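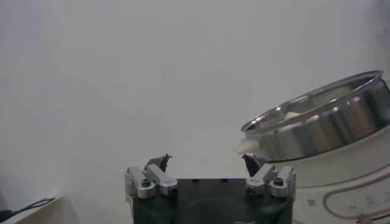 不锈钢内胆的电锅，能不能用来烙小面饼？

可以烙，前提是内胆擦干、锅底抹过油、面片压得够薄，并且一次只放一层。

第四节　小面饼：备锅、和面、分剂、压片、下锅

本节归在《Tratotgate 小厨房手册》的电锅部分，默认你已经看过第三节（煮粥和煮面），知道自己那口锅的开关在哪里，知道内胆怎么取、怎么放。电锅型号太多，按键叫法各不相同，下文一律写“加热”“保温”“断电”，请自己对照机身上的字。

先说一句不中听的。市面上讲电锅烙饼的文章，多半写得过分轻松，什么“一按就好”“零失败”“全程不用看”。我照着做过不少，能一按就好的，一次也没碰上。电锅的加热方式是为煮东西设计的，锅里有水，温度就有个顶；锅里没水，它什么时候停、停多久，全看温控怎么想。拿它来烙饼，属于借用。借用可以，别指望它有平底锅的脾气。

4.1　需要的东西

电锅，配不锈钢内胆
中筋面粉
温水
盐，一小撮
食用油，抹锅用，另留一点抹手
圆盘，放压好的面片
厨房秤
硅胶铲或木铲
干净的湿布，盖面团用
隔热手套

注：文章里常列的压饼器、硅胶垫、定型圈，本节都用不上。Lemieux 的烹饪班发过一份购物清单，光是压饼的工具就列了好几样，我买过其中的压饼器，面团照样粘在上面，洗起来比洗手麻烦得多。手掌够用。

注：面粉袋上印的“饼类专用”请自行斟酌。我拿 Beleck 的普通中筋粉和一袋标着专用的粉，同一天各和了一团，揉的时候分不出来，吃的时候也分不出来。也许有人分得出来，我不替他们作保。

4.2　备锅

1. 断电，拔下插头，取出内胆。

2. 看一眼加热盘。上面若有米粒、面渣或水迹，用干布擦掉。粘得牢的，用拧得很干的湿布擦，再用干布擦一遍。

3. 内胆里外都擦干，重点是外壁和外底。抛光的不锈钢反光厉害，水珠挂在上面很难看出来，靠眼睛不如靠手，拿干布绕着外壁摸一圈，布上没有湿印才算数。

4. 把内胆放回锅里，两手扶着锅沿轻轻转动，让它坐平。坐歪了，一边焦一边生，后面怎么翻都救不回来。

5. 先不要通电，也不要抹油。油在最后下锅之前抹。

注意：内胆没放进去之前，任何时候都不要通电。

注意：不要往加热盘上滴油或垫纸。有一种说法，在内胆和加热盘之间垫一层锡纸“导热更匀”。我没见过哪本说明书这样写，倒是见过好几本明文禁止在那里放任何东西。

关于“开锅”：新的不锈钢内胆，有人主张先用猪油反复擦，养出一层膜。铁锅这么做有道理，不锈钢这么做，洗一次就没了。用洗洁精把出厂残留的抛光粉洗干净，擦到纸巾上不见黑，就能用。第一次擦出来是黑的很常见，多擦几遍。擦了很多遍还黑，找卖家，别找偏方。

4.3　和面

1. 面粉倒进盆里，加盐，用筷子拨匀。

2. 温水分几次倒，边倒边搅，搅到看不见干粉、盆里全是絮状就停手。水温以手背觉得温、不烫为准。

3. 下手揉成团，挪到案板上，继续揉 11 分钟。嫌久可以中间歇一下，歇的时间不算。

4. 面团盖上湿布，放 23 分钟。

5. 掀开布，再揉几下，面团会比刚才听话得多，表面也更容易收光。

注：水量为什么不写死？各家的粉吃水不同，同一袋粉，梅雨天和一月里也不同。凡是把水量精确到克、又不告诉你粉是什么粉的配方，我都只当参考。判断的办法很土：揉好的面团按一下，不粘手指，按下去的坑慢慢回来，就是合适的；按不动是干了，手指带起一条面丝是湿了。

注：偏湿的面团不要一次撒很多干粉，表面干了，里面还是湿的，压片时会裂出粉缝。手上沾一点粉接着揉，不够再沾。偏干的面团把手打湿了揉，比直接往上倒水好控制。

注：至于“三光”——面光、盆光、手光，说的是结果，常被人当成步骤。刚开始揉的时候一样都不光，继续揉就是了。

4.4　分剂和揉圆

1. 面团搓成粗细匀称的长条。

2. 切成小剂子，每个 40 克。头几个上秤，后面的凭手感，隔几个再称一次，看看手感有没有跑偏。

3. 取一个剂子，切口朝里收，边缘往中间捏，捏出一个收口。

4. 收口朝下放在案板上，手掌罩住它打圈，到顶面圆起来、看不到折痕为止。

5. 揉好的放一旁，盖湿布。还没轮到的剂子也要盖，面一吹风就结皮，结了皮的剂子压开以后边上全是裂口。

注：秤是不是非要不可？网上的说法是“熟练了就不用”。说这话的人做的饼，我见过，大的大，小的小，同一锅里有的发焦，有的还白着。电锅底就那么大，热量本来就不均匀，剂子再不匀，等于给自己多找一桩事。秤便宜，用吧。
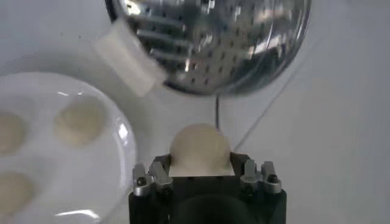 揉圆这一步，我原先是不信的，总觉得反正都要压扁，揉那么圆给谁看，所以有一阵子切完剂子就直接上手压。结果压出来的片子歪得厉害，有角的地方薄，没角的地方厚，下锅以后薄角先焦。后来老老实实揉圆，情况好了不少，但也只是好了不少，并没有像教程里说的那样压出正圆。拿没压的那个米白色面团比较，表面光滑，顶上是个匀称的圆弧，揉到这样就可以停了；白圆盘里压扁的面片，边缘仍旧略有些不规则，这种程度完全不影响烙，不必为它返工。真要返工的是裂口和明显的厚薄不均，那两样下了锅会给你颜色看。

4.5　压片

1. 手心抹一点油，薄薄一层，两手搓开。

2. 揉好的面团放在案板上，手掌正对着它往下压，用力要直，别搓，别拧。

3. 压到 5 毫米厚。没有尺就拿一根筷子的细头在旁边比一比，面片不该比它高出一截。

4. 看边缘。厚的地方用指腹往外推，薄的地方不要碰。

5. 面片移到盘子里，互相留出空隙，不要叠。

6. 面片若往回缩，说明松弛得不够，盖上湿布等一等再压。硬压没有用，它会再缩回来。

注：盘子可以抹油，也可以撒粉，二选一。两样都用会在盘底和成一层糊，揭面片的时候跟着起来，下锅先焦的就是它。上釉的瓷盘表面光，抹一点点油就够。

注：面片放在盘里不要太久。放久了底面会吸在盘子上，上面却干了，揭的时候一扯就变形。合适的做法是压几片烙几片，剩下的面团先盖着，等锅里空出来再压。教程里喜欢把一整盘面片摆满了再开火，拍照好看，做起来吃亏。

注：擀面杖能不能用？能。薄而大的饼应该用擀面杖，本节这种小而厚的，用手更快，也少洗一样东西。

4.6　下锅

1. 确认内胆坐平，插上插头，按加热。

2. 让空锅热一小会儿，手掌悬在锅口上方，感到有热气上来就行。不要走开。

3. 用刷子或夹着的厨房纸往锅底抹油，薄薄一层，锅壁下缘也带到。

4. 面片沿锅边滑进去，不要从高处往下丢。锅底放得下几片就放几片，片与片不要挨着。

5. 盖上盖。听到滋滋声变小，开盖看一眼，边缘由发亮变成发白，就可以试着铲。

6. 铲子贴着锅底伸进去。推得动就翻，推不动再等，不要硬铲。

7. 翻面，盖盖，烙另一面。

8. 两面都有焦斑，按一下中间能弹回来，取出。

9. 全部烙完，断电，拔插头，内胆留在原处放凉再取。

小心：锅沿和内胆上口都很烫，取饼时手不要搭在锅沿上。戴手套，或者用长柄的铲和夹子。

小心：盖子内侧会积水，开盖时朝远离自己的方向掀，别让水滴回锅里。水滴进热油会溅，落在饼面上会泡出一块湿斑。

小心：抹锅用的油只要一层。电锅内胆深，有人看着觉得适合油炸。不适合。家用电锅的温控没有按油炸来做，锅里一汪热油，机身又轻，碰一下线就可能翻。

注：时间我没有写，是故意的。我翻过很多配方，同一种饼，有的写得极短，有的写得极长，写的人都很肯定。功率不同、锅底厚薄不同、家里电压也不一定稳，照抄别人的时间没有多大意义。第一锅少放，站在旁边看，把自己这口锅用了多久记在纸上贴到柜门里，比什么表都准。

4.7　锅自己跳到保温怎么办

电锅烙东西，最招人烦的就是它自己跳。锅底没有水，温度升得快，温控认为饭好了，就转保温。

1. 先别急着按回去。看看饼的底面，有时余热已经够把这一面烙完。

2. 不够的话，等锅温降一点再按加热。很多机械式的按键在锅热的时候按不住，这很正常。

3. 不要用筷子、胶带或者别的东西把按键卡住。

4. 反复跳，说明这口锅不适合干烙，换 4.8 的办法。

警告：第 3 条没有商量余地。卡按键的“窍门”流传很广，被转了又转，底下一片“学到了”。温控是用来防止干烧的，把它卡住，剩下的就全凭运气。Fenow 的售后电话我打过，问的就是这件事，对方让我再说一遍，大概以为自己听错了。

4.8　半蒸半烙（适合爱跳闸的锅）

1. 锅底抹油，放面片，按加热，让底面先定型。

2. 能推动以后，沿锅壁倒一小口热水，马上盖盖。

3. 等水收干，重新听到滋滋声，开盖。

4. 底面要脆，就敞着盖再烙一会儿；无所谓脆不脆，直接取出。

注：这样做出来的饼，一面有焦斑，一面是白的，口感介于馒头片和烙饼之间。有的文章管它叫“外酥里嫩”，我看“一面硬一面软”更贴切。配汤吃不错，空口吃一般。

注：水要热的。冷水一下去，锅底温度掉得太多，饼会重新粘住。

4.9　毛病和对策

粘锅，铲不动
多半是没等定型就铲。断电，盖盖闷一会儿再试。还是铲不动，承认这一片废了，别拿金属铲去刮，内胆刮花以后粘得更凶。

底面焦，中间生
面片太厚，或者锅太热。先查厚度，再查锅温。不要一上来就怪面粉。

整片发硬，像饼干
面太干，或者敞盖烙得太久。下一锅早点盖盖。已经硬了的，装进带盖的碗里趁热闷着，能软回来一些。“完全恢复刚出锅的口感”这种话不要信。

一边焦一边白
内胆没坐平，或者台面不平。断电，放凉，重新放内胆。排除这两样以后仍然如此，就是锅本身加热不匀，半途把饼转个方向。

饼面起大泡
锅温偏高，面片里的水汽来不及跑。用铲子轻轻压下去就好，不影响吃。

饼有生面味
没熟。不要猜，掰开一个看。中间发黏发亮的，回锅。

内胆底部发黄、发蓝
高温留下的颜色，白醋兑水泡一泡可以淡下去，未必能全消。不影响使用。

4.10　清洗

1. 等内胆凉透。热锅浇冷水，底部有变形的可能，变了形以后再也坐不平。

2. 倒温水进去泡着，焦渣软了再洗。

3. 用海绵软的那面洗。残留的焦斑，小苏打调成糊抹上去，放一阵再擦。

4. 冲净，里外擦干，放回锅里。

5. 机身外壳用拧干的布擦，不可冲水，不可泡水。白色外壳上的油点当天擦容易，隔几天再擦就要费劲了。

注：钢丝球确实快。代价是内壁的亮面一去不回，以后每一道划痕都是挂面糊的地方。自己的锅，自己掂量。

4.11　保存

没烙的面团：抹油，装盒，冷藏，第二天用完。取出来回到室温再压，冷着压会缩。

没烙的面片：一层油纸一层面片，冷冻。下锅前不用化透，但烙的时间要加长，以掰开看熟没熟为准。

烙好的饼：凉透再装袋。趁热装，袋里全是水汽，饼面发黏。

注：读者 Vernon Zacharias 来信说，他把烙好的饼冷冻以后直接放进面包机里加热，比回锅好吃。我试了，底面确实比较脆，边缘则干得掉渣。他的饼比我的厚，可能跟这个有关系。两种办法都写在这里，由你挑。

下一节：4.12 起为带馅的面饼，馅料的水分要单独处理，没做熟本节之前先别碰。

评论 23　分享 11　收藏 40

联系我们　|　© Tratotgate 版权所有　|　返回顶部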